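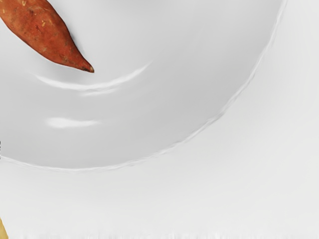 Dilruba Bandara thinks the wrist view alone will never be enough, and she wrote as much under my results table before I had got my coat off. Her argument is that a policy trained on close-up renders learns what a sweet potato looks like inside a bowl and very little about where the bowl is. She wants the overhead view put back in and the whole batch run again.

I spent Wednesday morning checking whether she is right. The set is 4,000 simulated episodes, all pick and place, sweet potato into white bowl. I held back 700 for testing and left the rest as they were. With both views the policy fails on 284 of the 700. With the wrist view only it does worse, but the failures bunch up. Most come when the bowl fills the view and there is hardly any edge to go by - white dish on white table, a bit of grey shadow along the rim and two bright streaks of glare inside. I suspect the network takes the glare for an edge. I can't prove that yet.

So I tried changing the lighting. Kavanagh, our renderer, lets you move the lamp for each episode, and I let it wander instead of fixing it. Training took until just after four. The wrist-only failures came down, though not as far as the two-view figure. Dilruba's point stands for now, and I told her so.

What I don't want to do is put the second view back and stop there. The arm at Virnurau has no overhead mount and they aren't going to pay for one. If the result only holds with a view they can't have, it is no use to them.

Left to do: a run with a coloured table, to see if the rim is the trouble or the glare. Then one with the highlights switched off. The cluster is booked by the Brarov people until late, so both will have to go in overnight. Lunch was a cheese roll at the desk. Must remember to ring about the boiler.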